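Binoletti Storyboard Pad, 3-Panel

A spiral-bound pad for planning comics, short films and animated scenes. Each sheet is printed with three wide panels across the top and ruled lines under each one for dialogue, camera notes or sound. The panel borders are light blue, so they drop out when you scan in black and white.

The pad has 100 sheets, printed on one side. The back of each sheet is blank if you want to thumbnail a page before you commit to it.
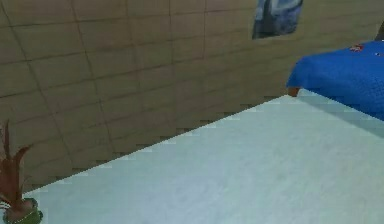

Paper is smooth, bright white and heavy enough for ink. Pencil erases cleanly. Fineliners and brush pens do not bleed through at normal pressure, but alcohol markers will, so put a spare sheet underneath. Watercolor is not recommended. The paper buckles with more than a light wash.

Sheets are perforated just inside the spiral. Once torn out they have a straight edge and can be pinned up in order or fed through a document scanner. There is a small box in the top corner of every sheet for a scene number and a page number.

The panels are wide format, which suits film and video work. For a standard comic page with taller panels, use the Binoletti Page Planner instead. It has the same paper and the same cover.

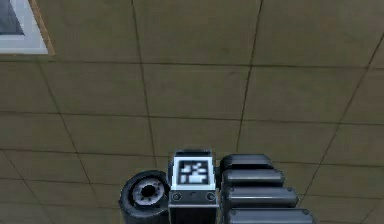
Room interior, rendered view.

Specifications

Item number: 73
Sheets: 100
Panels per sheet: 3
Binding: black wire spiral, left side
Cover: gray card front, stiff board back
Perforated: yes
Refills: not available for the spiral pad. Loose sheets are sold in packs of 200.

What is included

One pad and one folded guide to common shot names and page layouts. Pens and pencils are sold separately. The Sethi non-photo blue pencil is a good match for rough drawing, and the Randmont fineliner set covers the line widths most people use for lettering and borders.
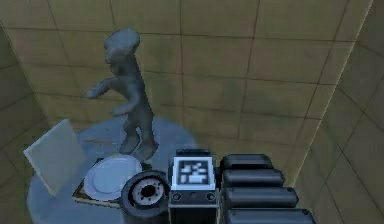
Ordering and returns

Pads ship flat in a cardboard mailer from our Sorkbridge warehouse. Orders placed before noon go out the same day. Schools and film clubs can order by the carton at a lower price per pad. Use the contact form and tell us how many you need.

Unused pads can be returned in their original wrap. If a pad arrives with a bent spiral or a crushed corner, send us a photo and we will replace it. You do not need to mail the damaged one back.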